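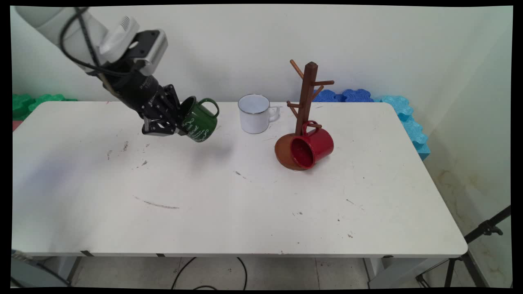

Mug tree task, green mug in the gripper, stand tipped with the red mug on its peg.

Home Tickets Builds Parts Swap Wiki Log in

Ticket: Stand goes over during mug hang
Project: Stasano (shared workshop build)
Status: Open, workaround in place
Opened: Jul 5, 2025

Problem

The arm is supposed to pick up enamel mugs from the folding table and hang them on the wooden mug tree by their handles. The red one goes first, on the lowest peg. The tree ends up tilted on the edge of its base with the red mug lying against it. The sequence then carries on to the green mug as if the first hang had gone fine.

I ran the full sequence 10 times with no changes between runs. The stand tipped in most of them. In two it only rocked and came back down flat.

Setup

Arm is on the stock controller firmware. The task script is written in Pyo, our own wrapper, current branch. Gripper is the multi-finger hand, running the Stestetti grasp profile with default finger force. Pegs are taught by hand, one waypoint for the approach and one for the release. The tree is not fastened to anything.

What I checked

1. Peg positions. Re-taught the lowest peg. The old waypoint was off by a few millimeters toward the post. Fixing it made the hang look cleaner but the stand still went over.

2. Release order. In the log, the fingers get the open command and the arm starts its retreat 100 ms later. The fingers are not fully open by then. On the slow playback one finger link is still inside the mug when the wrist starts to lift, and it takes the mug and the peg along with it.

3. Cable drag. The black cable down the outside of the arm makes a wide loop near the wrist. I thought it might be catching a peg. Taped it up for a few runs and saw no difference. Tape is off again.

4. Table. It is a folding table and it does flex. Leaned on it during a run on purpose. The tree moved a little but stayed up.

5. Approach speed. Cut it to half. Fewer hard bumps against the post, same result at release.

Cause, as far as I can tell

Mostly item 2. The retreat starts too early and goes straight up, so anything still touching the mug pulls on the peg. All the load is out on one side of a narrow round base, which doesn't help. The bad waypoint from item 1 was making it worse but was not the whole story.

There is also a second fault. The script has no check between mugs. When the stand is down, the arm should stop and wait. Instead it picks up the green mug and heads for a peg that isn't where it was taught. I have been hitting the stop button by hand.

Changes made

Retreat now waits for the finger position reading instead of a fixed delay. If the reading doesn't come back inside two seconds the arm holds still and throws an error.

Retreat path changed. It backs out along the line of the peg first, then goes up.

Added a manual confirm before each new pick. This is slow and I would like to get rid of it, but leave it in for now please.

Result so far

Only tested with the red mug. The stand stayed up on every run I did after the changes, but I stopped early to give back the table. The green and white mugs have not been tried with the new retreat. The other pegs need re-teaching too, they were done in the same session as the bad one.

Still to do

— Re-teach the remaining pegs.
— Run all the mugs in one sequence, confirm step on.
— Write a stand check in Pyo. Simplest version is comparing the top of the post to its expected height with the side camera.
— Decide about fastening the tree. A strip of double-sided tape under the base would do it, but then we are hiding the release problem — I'd prefer to get clean runs with it loose first.
— Rolline branch has the same fixed delay in its release code. Needs the same fix before anyone uses it for mugs or cups.

If you pick this up before I get back to it, please don't raise the finger force. I tried that early on and the mug turned in the hand during the lift. Logs are in the Stasano folder under release_tests.

3 comments | 1 watching | Share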